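Is hand-guided demo collection worth it for a school robotics club, or is it busywork?
Asked by Jolene Treloar in Clubs and Competitions

Our club at Quinlan has signed up for the Kakeo tidy-up challenge in August. The mentor wants the kids to wear hand-held grippers and do each chore over and over so a policy can be trained on it. She says 700 demos. We have nine students and two hours after school. To me it looks like an awful lot of folding for something a scripted arm could do. Has anyone got a result out of this, or only a nice poster?

3 answers

Hemi Lockyer
Scripted arm will win every time. Ours did.

Isla Faulkner
Depends what Hemi's arm was picking up. Blocks, I'd bet. Scripts are fine for blocks and fall over on cloth.
That said, I don't believe the 700 either. We ran the Omholm club with 90 demos of one task and got something that worked on a good day, at our own table, with the blinds down. Move the table and it was hopeless. Judges don't come to your table. Ask your mentor what success rate she's had somewhere else, and how many tries that was out of. We were told 79 percent by the team that lent us their code and never got near it.

Jana Ruppert
Mostly agree with Isla. I help with the Vollcombe group and my gripe is how sloppy the demos get. Kids rush, and by number 42 they're all doing the chore a different way.
If you go ahead, choose one task and write down the start position before anyone straps in. Tape the cables out of the way as well, we lost whole sessions to snagged ones. 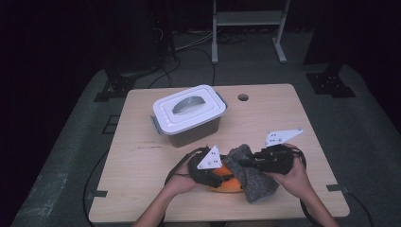
Cloth is the task I'd be most wary of promising to parents. It never starts in the same shape twice, and a student will fix a bad grab without noticing they did it. Having a grey cloth bunched up between two grippers with an orange dish half hidden behind it is a fair test of whether your students can work slowly, and I'd want to see them do that tidily before I let anyone talk about training. Drop the lidded bin until the cloth is sorted. Latches are a whole other headache.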